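Bench notebook, Truren workshop, back bay
20 April 2023

Went over the bay again before anyone signs off the new backdrop. I still don't see what we gained over the old grey sheet, but the order has gone through and the Prilano invoice says 400, so we live with it.

The claim from Rovico was "even, neutral, no hot spots". Even, I'll half grant. Neutral, no. It is blue-green, and it looks bluer or greyer depending on where you stand. Paler stretches all over the place, and I wouldn't match a colour against any of it. 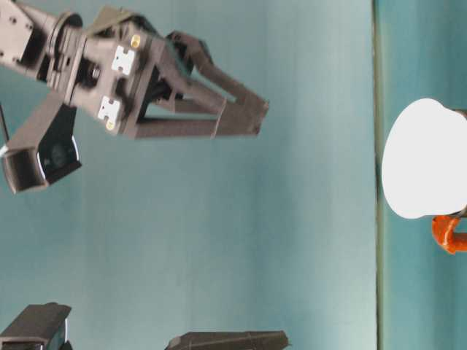 Wall side, gripper open. Pale blue-teal from this position.

Notes on the covering itself. I was told it would lie flat once it had settled. It may yet. I was told the same about the last one and we had it taped down by September. For now there is a faint line running diagonally towards the right, either a seam or a fold, and I can't decide which by looking. If it's a fold, a warm iron through a cloth might shift it. If it's a seam we were sold two pieces as one and I'd like that in writing.

The dark strip down the left side is fine. Leave it. It gives you something to line up against and it hides the cut.

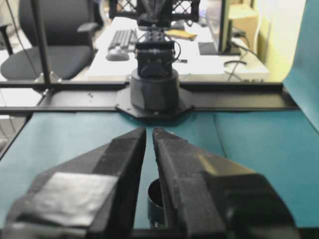 2 min read

Tape: there's a grey patch on the left finger, crinkled. I have nothing against tape, but I'd want a line in this book saying what it's for and when it went on, and I can't find one. Same with the small black cap (or cup, whatever it is) down on the surface. Either it belongs to the job or it goes in the tray. Dust as well. Wipe the fingers before anybody starts blaming the lighting.

Rail looks all right. I haven't put a square on it, so "looks" is as far as I'll go. The Joseph job sheet says 1,498 for the length, presumably mm. I'd measure it before ordering anything to fit.

Cables are my other complaint. Everybody agrees they should be clipped back, and then there's one hanging in a long lazy curve across the background. Black on teal shows up badly. Two clips and a bit of patience would do it. The panel on the right is a stronger teal than the main one, too, with a dark upright line between them. Different batch, is my guess. Prilano will say it's the light. 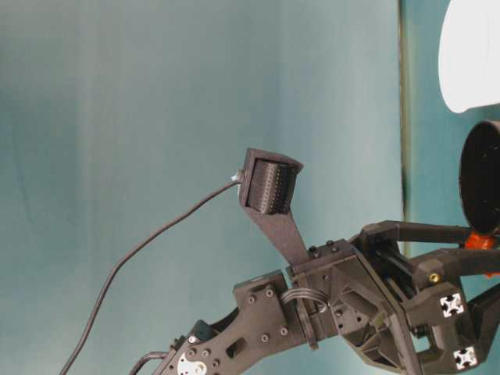

To do before the next entry

Measure the rail properly, both ends.
Ask Rovico for an offcut from each panel and compare them by the window.
Clip the cable.
Find out about the tape and write it down.
Iron test on a scrap first, low heat.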